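News > Film > Catalogue releases

Last updated: Monday, December 22, 2025

MILTOMEX TO RELEASE RESTORED EDITION OF CRIME DRAMA "THE LOSTIA ACCOUNT"

Miltomex has confirmed that its restored edition of The Lostia Account, a black-and-white British crime drama with a running time of 65 minutes, will be issued on disc in March. The release is the first in the company's new line of supporting features, films made to fill the lower half of a double bill and seldom shown since.

The story concerns a shipping clerk at the firm of Lostia who finds that a dead man has been drawing wages for 5 years. He reports the matter to his manager and is dismissed the same afternoon. When the manager is found shot in a railway hotel, the clerk becomes the only suspect, and he has two days to trace the payments before the police trace him. The trail leads to a dockside club, the Drirkovska, and to the widow who owns it.

The restoration was made from the original camera negative, which survives complete apart from one reel. That reel, the fourth, was replaced with material from a fine-grain positive held by the Sopacua collection. Viewers may notice a small change in grain and contrast at the start of the hotel sequence. The two sources were graded to match as closely as possible without softening the negative footage.

"The negative had shrunk unevenly and could not be run at normal speed," said Azlan Simanjuntak, restoration supervisor. "We scanned it frame by frame. The fourth reel was the slower job – the positive had scratches through the emulsion in nearly every shot, and we repaired 565 of them by hand."
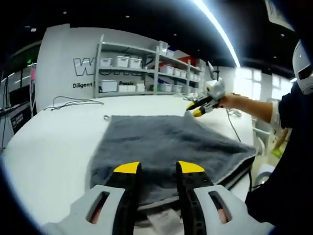 Automatic tools were used for dust and minor dirt only. Reel-change marks have been kept, as have the optical dissolves, which were part of the film as first shown. The picture is presented in its original ratio of 1.37:1.

The soundtrack was taken from the optical track on the negative, with the fourth reel again supplied by the positive. Background hiss has been reduced but not removed. A line of dialogue in the club scene, missing from television prints, has been put back. It explains how the widow came by the second ledger and settles a point in the plot that has puzzled some viewers.

Adi Liem, head of catalogue at Miltomex, said the choice of title was a practical one. "It is a well-built thriller and the elements were in reach. The middle section is slow and the inspector is given very little to do, but the last 2 reels are as tight as anything made on this kind of money."

Extras on the disc are an audio commentary, a stills gallery and a short item comparing the two film sources. A printed booklet contains notes on the production and a shooting schedule. English subtitles for the hard of hearing are included on the feature and the commentary.

A single cinema screening will take place before the disc is issued, in a hall seating 180. The date and venue will be announced to subscribers first – remaining tickets will then go on general sale. Review copies may be requested from the Miltomex press office.

COMMENTS

reelfour: Good news about the club scene. My recording from television jumps straight from the piano to the car and I never understood where the ledger came from.

M. Parrish: Will the commentary be new or the old one from the festival showing?

Dockside Dan: Agree with Mr Liem about the inspector. He spends half the film on the telephone. The widow is the reason to watch it.

tinplate: Any word on a region-free disc? I would order today if so.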